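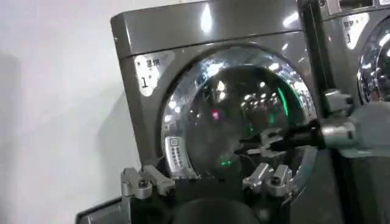 Week 7: Can machines do the laundry yet?

Reading for this week: chapter 4 of the course packet, plus the short piece on door mechanisms. Bring your task sheets from last week. We will finish them in class.

1. The question

"Can a robot do laundry?" is too big to answer. A washing machine is already a machine that does laundry, and it took over the hardest physical part of the job a long time ago. What is left is the handling: collecting, sorting, loading, choosing a program, moving the load to the dryer, taking it out, folding, putting away. When we ask whether machines can do the chore, we mean the handling.

For the rest of these notes, "the chore" means moving one basket of clothes into a dryer, running it, and getting the clothes back into the basket. Folding has its own week.

2. Breaking the chore down

Last year's class wrote out every step a person takes for this chore. The longest list had 52 steps. After merging the ones that always go together we kept 21, and that is the list on your task sheet. Most people leave out the same steps when they first try:

Checking which machine is free
Finding the edge of the door by feel
Moving your own body out of the way of the door as it swings
Looking back into the drum for a sock
Picking up what fell on the floor

A person does these without deciding to. For a robot each one has to be either programmed, learned or designed away.

3. Doors

A front-loading door looks easy. It has one hinge, and it moves along one arc. The trouble is that the hand has to follow that arc closely. If the arm pulls in a straight line, it fights the hinge, and either the grip slips or the arm stops on a force limit. A latch adds a second problem: it needs a firm pull at the start and almost none right after. People soften their grip at that moment. Position-controlled arms do not, unless someone has made them.

Chrome and dark glass are hard on the cameras too. A depth sensor expects light to come back from the surface it hit. A curved, shiny ring sends it somewhere else, so the depth map often has holes just where the fingers need to go. Color cameras see the reflections of ceiling lights as bright spots that move when the camera moves. There are three common ways around this:

(a) Find something matte nearby, such as a printed label, and work out the door position from that.
(b) Use touch. Approach slowly and stop on contact.
(c) Train on many examples with the reflections left in.

Option (a) is cheap and works well until the label is moved. Option (c) is where most of the current work is going. Most real systems mix them.

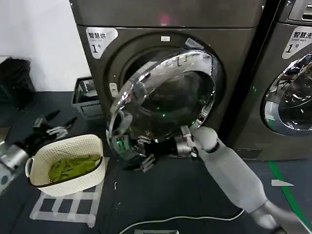

Haruto Shibata

4. Two arms

With the dryer door open and one gripper on the lower part of its rim, the other hand is free for the basket. Ask yourself whether the first arm needs to stay there. A person would usually let go. Keeping hold costs an arm, but it also means the robot knows where the door is without looking again. That is a fair trade if the second arm can do the loading alone, and a bad one if the load is a bed sheet.

Clothes are the next difficulty. A crumpled shirt has no fixed shape, so there is no "correct" place to grab it. For loading a dryer this matters less than you might think. Grab anything, lift, move, release, look again. The same method is useless for folding.

5. Helping the machine

Floor tape, numbered labels and a fixed spot for the basket all make the chore easier. Some students feel this is cheating. Factories have worked this way for decades, and nobody objects to a pallet having a marked place on the floor. The fair question is how much of the help a customer would accept. A hotel laundry would put up with tape. Most homes would not.

6. Reading success rates

For the class exercise we use a made-up log of 1,507 attempts at the full chore. Before you quote any rate from it, write down:

What counted as an attempt
What counted as done
Whether a person stepped in, and how often
How many different machines and baskets were used

Remember that steps multiply. If each of 21 steps works 99 percent of the time, and the steps are independent, the full chore works 81 percent of the time. At 95 percent per step it drops to 34 percent.

7. Where things stand

Opening a known door, picking up soft items and dropping them in a drum can each be done now, in a prepared room, at a slow pace. Doing them in a row in a room the robot has not met before is much less settled. Speed is a separate matter — a slow robot is fine for a dryer load at night and no use in a busy laundry.

For next class

Finish the task sheet. Mark each of the 21 steps as "now," "with help" or "not yet," and give one sentence of evidence for every "now." Pick one step marked "with help" and say what the help is. Hand in on paper by 10/23/26.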